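Cell inspection checklist with comments: adapter and cable sorting study
Station: Faltholm, bench cell 2
Method under test: Histard (grasp proposal with re-look)
Comparison method: Wumis (single-look grasp proposal)
Filled in by: shift operator
Reviewed: April

Mark each line OK, NOTE or STOP. A STOP line means no trials until it is cleared and the line is marked again. Write comments under the item, not on a separate sheet. Comments from the last full inspection are kept below so the next person can see what was found.

Section A. Before power

A1. Emergency stop pressed and released, reset needed before motion. OK
Comment: Tested from both sides of the bench.

A2. Arm base bolts, paint marks lined up. OK

A3. Arm cables free over the full range of the wrist. NOTE
Comment: The loop on the outer side gets tight when the wrist goes past the last preset. Joint limit in the Histard config was brought in by 5 degrees. The Wumis config had to be changed to match, or the two methods would not be working in the same space. Check both files, they are not linked.

A4. Gripper fingers clean, no loose screws. OK
Comment: Wiped down. One fingertip pad shows wear along the inside edge. Still within the limit on the wear card.

A5. Tabletop clear of tools, tape ends and screws. OK

A6. None of the objects in the trial set is plugged in or connected to anything that is. OK
Comment: Keep this as its own line. The set has power adapters with exposed prongs and a bench outlet is within reach.

Section B. Objects

B1. Object set matches the list for this block. OK
Comment: Block 3 is adapters, cables and small boxes. The Bouazza set (soft packs) is a separate block and should not be mixed in.

B2. Adapters checked for cracked housings and bent prongs. NOTE
Comment: One adapter from the spare drawer had a split seam. Taken out and tagged. The replacement is a different shape, so grasp results on that slot before and after the swap should not be pooled.

B3. Cables checked for broken jackets. OK

B4. Anything that could hold a charge checked against the battery sheet. OK
Comment: Anything swollen, warm or dented goes in the metal box and the block stops. If you are unsure whether an item has cells in it, treat it as if it does.

B5. Bins seated and not cracked at the handles. OK
Comment: Bins shift a little during a long block. Push them back to the tape between trials, never during one.

Section C. Cameras and calibration

C1. Ceiling cameras all reporting. OK

C2. Bench camera calibration run at start of shift, error under the posted limit. OK
Comment: Run at 8:40, again after lunch. The second run is required. Before it was added, afternoon grasps landed a few millimeters off and we blamed the method for it.

C3. Lighting same as in the block plan. NOTE
Comment: White housings under the overhead tubes wash out in the depth data. Histard handles this by taking a second look from a changed wrist angle before it commits. Wumis does not. This is the main thing the study is measuring, so do not shade the bench or add a lamp to help either one.

C4. Lens faces clean. OK

Section D. First motion

D1. Slow run with no object, full path to each bin. OK

D2. Force limit trips when the gripper presses on the foam block. OK
Comment: Tripped on the first press. Setting is 9 newtons for both methods.

D3. Operator outside the taped line whenever the arm is enabled. OK
Comment: Reaching in to straighten an object counts as crossing the line. Disable first, then reach.

D4. Object layout reset to the printed card. OK
Comment: Use the cards in order. The layouts with two objects touching are the hard ones and people tend to skip ahead to get them done.

Section E. During the block

E1. Stop and log any grasp where a prong is pinched between the fingers. NOTE
Comment: Prong contact is a safety event and also a result. Log it in both places. Under Wumis most of these came from touching layouts, where the planner took the housing and prongs of two adapters as one body. Under Histard the second look usually split them — the operators' notes say the same — but thin prongs pointing at another object are still missed at times.

E2. Dropped objects picked up only after disable. OK

E3. Cable drag. If a cable catches on a bin rim, stop. NOTE
Comment: Happened in this block. Arm stopped on force, nothing damaged. Counted as a failed trial for the method, same as any other.

E4. Break after 55 trials. OK
Comment: Do not run through it. Layout mistakes go up late in the block.

Bench at Faltholm, cell 2, Block 3 objects: 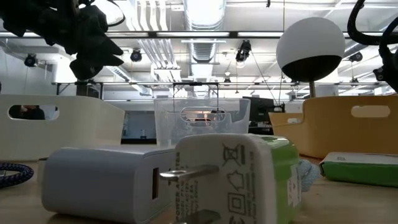
E1 reference: prongs on the green-sided adapter point toward the USB adapter beside it.

Section F. After the block

F1. Arm parked, power off, key out. OK

F2. Objects returned to their bins and the list signed. OK

F3. Trial log copied to the study folder. NOTE
Comment: The log is one file per method. The full study is 1,000 trials, split evenly between Histard and Wumis. Do not fill in a missing trial from memory. Leave it blank and mark it.

F4. Safety events entered on the cell sheet. OK

F5. Fingertip pads checked again. OK
Comment: Wear unchanged from A4. Replace both pads together when the time comes, and run C2 again afterward.

Summary of findings

No STOP lines. NOTE lines are A3, B2, C3, E1, E3 and F3.

The cell may keep running under both methods. For the results, the inspector asks that the following be written into the methods section: the shared joint limit, the adapter swap, the second daily calibration, and the rule that prong contact is logged as an event even when the object reaches the right bin. Success rate alone makes the two methods look closer than the bench notes do, and a reader should be able to see why.

Open items
- Link the joint limit in the two config files, or add a start-up check that compares them.
- Order spare pads.
- Reprint the layout cards. The corners are worn and two of them are hard to read.
- Decide whether a re-look that ends with no grasp is a failure or a skip. It is logged as a skip for now.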